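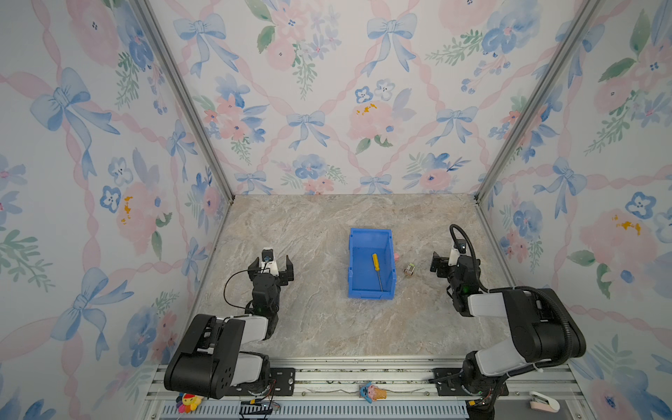 I started playing in the Medarthorpe billiards and snooker league in March, having not picked up a cue for the best part of my adult life. The season is over now and the new one starts soon, so I thought I would write down how it went before I forget. If you came for big breaks you will be disappointed. My highest was 31, and I had to ask my opponent to add it up.

The league has two divisions. I was put in the lower one, on a team that plays out of the Prurken club, up the stairs over the old shoe shop. There are 12 teams across the two divisions and each match is five frames, one per player, with a handicap start. New players get the most generous start they give, and I needed all of it.

The club has two full-size tables. The one by the window is quicker and everybody wants it. The one at the back runs off slightly towards the yellow pocket, so any slow ball played up the left side will drift in the last foot or so. The home players know this and the visitors find out. I felt a bit guilty about it the first time I won a frame that way. I got over it by the next match.

My first frame was away at Didell. I lost it by 40-odd points with the start included. I was so worried about miscuing that I chalked before every shot and ended up with blue on my shirt, my hand and the side of my face. I potted one red in the first ten minutes and then went in-off trying to get on the pink. There was a pork pie afterwards and they were very decent about it.

What I had forgotten is how long you sit down for. When you practise on your own you are always at the table. You miss, you walk round, you hit another one. In a match you miss and then you are in a chair for five minutes getting cold, and when you get up again your arm feels as if it belongs to another person. I tried several things to get round this. Standing up didn't help. Having a drink didn't help either. In the end I just made sure the first shot back was an easy one where I could, even if that meant playing safe when there was a pot on.

Safety was the part I enjoyed most by the end. I could not pot long balls reliably and I still can't. But I can roll up to the back of the pack, and I can get the white back to the baulk cushion more often than not. At this level that is worth a lot. Plenty of people in our division will go for anything that is on, and if you leave them a long red tight to the rail they will take it on, miss it and open up the table for you. I won three frames that way before Easter and lost one to a man who got every single one of them.

The cue

I played the first few matches with a club cue out of the rack. It was heavy and the tip was flat and shiny like a coin. After a month I bought a second-hand Tokarz, which is a two-piece, from a chap on another team who was moving to a lighter one. I had it re-tipped and then spent a fortnight wishing I hadn't, because a new tip takes a while to settle and mine spread over the edge of the ferrule. It needed trimming twice. It has been fine since.

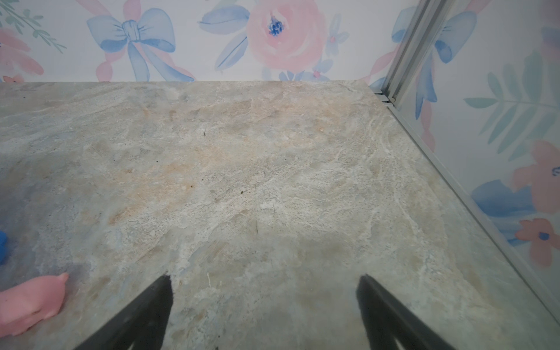 Marbled surface, with a few dark specks on it.

I would say the cue made no difference to my potting but some difference to my confidence. I know what it will do. With the club cue I got a different one every week depending on who had arrived first, and I was always guessing.

Practice

I did an hour a week at first, then two. Most of it was the same three routines. The first is the white up and down over the spots, trying to bring it back to the tip of the cue. It is very dull and it showed me that I was putting right-hand side on nearly everything. The second is the line-up, all the reds in a row up the middle with the colours on their spots. I have never cleared it. The third is just blacks off the spot, taking the white back to the same place each time.

I kept a notebook and wrote down the blacks. Over the season I attempted 1359 of them. I stopped recording how many went in fairly early on, which probably tells you enough, but the misses got closer to the pocket as time went on and I started to miss on both sides instead of always thick.

The thing that helped more than any routine was keeping still. One of the older players on the team told me I was lifting my head to watch the ball. I said I wasn't. He stood behind me and put his hand a little way above my head, and I hit it on the next shot. After that I made myself stay down until the object ball had either dropped or stopped. It looks a bit silly when you have missed by a foot and are still bent over the table, but it works.

Results

We finished fifth in the division, one place above where the team was last year. I played in all but one of the matches. I won slightly fewer than I lost. My handicap has been cut for next season, so I will have to play better just to get the same results.

The match I remember best was the return against Didell, at our place, on the back table. It came down to the last frame, which was mine, at two each. I was behind on the colours and needed blue, pink and black. The blue was over the pocket. The pink was straight and I hit it too hard, but it went. The black was on its spot and the white finished low, near the side cushion, so it was a cut into the top left. I have played that shot more than any other in practice. I missed it, quite badly, and it came off three cushions and dropped in the opposite middle. I put my hand up to apologise and my opponent laughed and shook it. It counts the same.

Things I want to do differently next season:

Get to away matches earlier. I was rushed for half of them and never had time to try the table.

Learn to use the rest properly. At the moment I will stretch across half the table to avoid it, and I have lost at least two frames by doing so.

Stop looking at the scoreboard when I am at the table.

Play some billiards. There is a small billiards section that meets in the afternoons, and the people who play in it all have much better control of the white than I do.

Subs are due at the first match and the fixture list should be up on the club noticeboard in the next week or so. We are a player short, so if you live near Medarthorpe and can get to Prurken of an evening, come up and have a game. You don't have to be any good.

Posted August 31, 2022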